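Setting up a big white room

2021-12-05

I have wanted to write about the room for months, and now that we've finally settled into it I can't hold it in any longer! If you've been reading since April you'll remember our old place, the one with the brown carpet and a single window that looked out on a wall. We did what we could in there. We pushed the desks around every few weeks, we bought lamps, we hung a mirror (it helped for maybe a day). Then the lease on the Codovia building came up and I said yes before I had even seen the kitchen.

The first thing I fell for was the ceiling. It's vaulted and it's white, and after two years under low tiles I kept walking in with my head tipped back like a tourist. The walls are white too, and I went back and forth on whether to paint one of them. I had 6 sample cards taped up by the door, all blues and greens, and I loved every one of them at breakfast and none of them by the afternoon. So white it stays, for this winter anyway.

Then came the tables. I'd been set on one enormous table that everybody could sit at, and I even had a quote from Wavier for it, but it came to a little over 1,000 dollars before delivery and would not have made it up the stairs. Plain white rectangular tables won. They wipe clean with a damp cloth, two people can carry one across the room without swearing, and you can walk all the way around them, so you can work from whichever side suits you. I'm a big believer in standing at a table when you're doing anything fiddly with your hands. Try it, your back will thank you!

My one firm rule is that a table holds what you're working on and that's it. Coats go on the hooks, mugs go back to the kitchen, and bags stay on your shoulders or go under something.
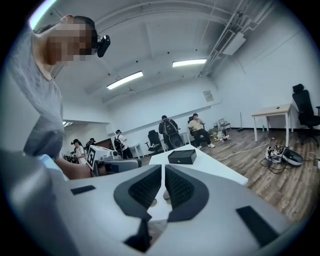

Isteo wrote to me after the last post to say that white tables are lovely until the first marker accident, and that a paste of baking soda and water, left on for a few minutes, had saved hers more than once. I've put a box of baking soda under the sink on the strength of that. She also thinks I should have gone for rounded corners, and my left hip agrees with her completely.

Lighting was the part I worried over most. The long fluorescent lights were already up and I fully planned to hate them. I priced some big paper globes, I made a drawing, I had a whole speech ready. But on a gray afternoon they make the place so bright and even that I put the speech away. The air conditioner sits high on the wall with its pipes and ducts out in the open, all white, and I've grown fond of that as well. It gives the corner a bit of a workshop feeling.

Still on my list: something soft for the floor near the entrance, more hooks (there are never enough hooks), and a better answer for storage. I ordered a stack of lidded boxes from Cai for just under 100 dollars and they should be here before the holidays. I'm going to try labels on the short ends this time, in big letters, because small neat labels look wonderful and then you can't read them from across the room.

If you've got a way of keeping shared tables clear in a room where people come and go all day, please leave it in the comments. I'll be measuring for the hooks this week and will post the layout once they're up.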